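Your questions about the valve fault

I've had the same handful of questions since the robot arm let us down, so I've put my answers in one place. Updated October 18, 2023.

What went wrong?
The arm was meant to turn a handwheel valve and stop when it met resistance. It didn't stop! The torque limit had been typed in as 100 when it should have been 9, so it kept pushing until the wrist joint tripped on overload. The arm sat there locked onto the wheel until Binta Garba hit the stop button.

Was anyone hurt?
No, thank goodness. Binta was outside the barrier the whole time - as she should be.

How did a wrong number get through?
My fault, mostly. I copied the settings over from the Brodstead job, where the valves are much bigger, and Lawal Ezeani and I both signed them off without reading them properly.

Why didn't the simulator catch it?
Because our pretend valve never got stiff. You could wind it round for ever and it wouldn't complain.
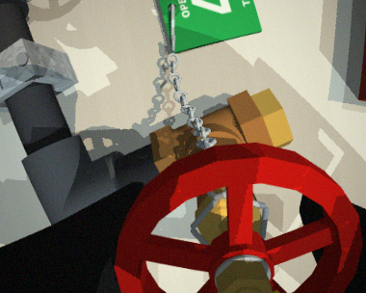 Efe Aliyu has since given the model a proper end stop, and the old settings now fail every time we run them (I was very pleased to see that, odd as it sounds).

Can I use the arm again?
Yes, but only at slow speed, and with 2 people present. Check the torque limit against the sheet before you start.

Who do I tell if it plays up?
Press stop first, then ring me on extension 765. Please don't restart it to see if it happens again - I know it's tempting.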